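Comparing two grippers in a simulated apartment
Project report, robotics lab course
Nazma Haque and Mostafa Tawfik (I did the writing, so "I" is Nazma)

Okay, so our question was simple enough. If you keep the same robot and the same rooms and only change the controller settings and the grip width, how much easier does a household job get? We picked the apartment world because Dimas Sembiring had already set it up for his own project and let us copy his files (thank you, Dimas!!). The two setups are called Elleck and Fludmont in our logs. Elleck closes slowly and starts from a narrow opening, Fludmont opens as wide as the fingers go and closes fast.

We ran 400 trials, split evenly, over most of September. Mostafa drove the arms and I kept the log and complained about the log.
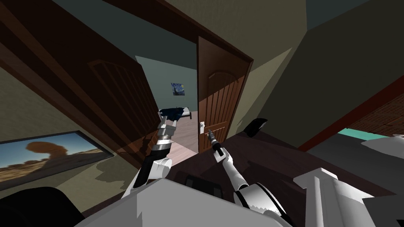 Doors were the part I was most excited about, and they gave us the most trouble. Coming at a handle with an empty gripper is one thing, but we wanted to know what happens when both hands are already busy, like when you come home with groceries. So in some trials each gripper was holding something, and we had to work out how to get at a silver lever handle with a little black tool in the right gripper and a bulky navy thing in the left. The tool's tip is short, so you have to bring the whole gripper in close, and a small error at the wrist is a big deal by then. Elleck was better for this. Fludmont's fast close kept leaving the tool at a slightly different angle in the fingers, and Mostafa had to line it up by eye every time.

Drawers and cabinets went the other way. You want lots of room on both sides before you close on a knob, especially if the wrist camera is all you have to steer by. With Elleck we bumped the knob on the way in so often that I added a column to the log just for bumps (161 of them by the end, not my favorite column).
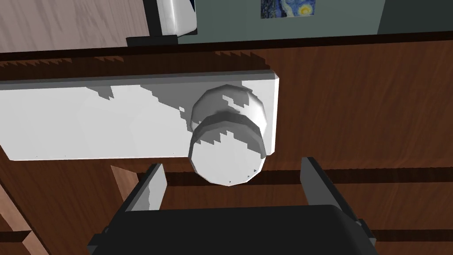 With Fludmont we could come in a bit off center and still end up with the knob between the fingers, which saved up to 2 minutes on a bad trial. Mahmoud Ghoneim, our TA, asked whether the speed or the width was doing the work there. Fair question! We changed both together, so I can't tell him. If we get lab time again I'd like to run the wide opening with the slow close, and Mostafa wants to redo the door trials with a longer tool.

The logs and settings files are in the course folder under Hajji.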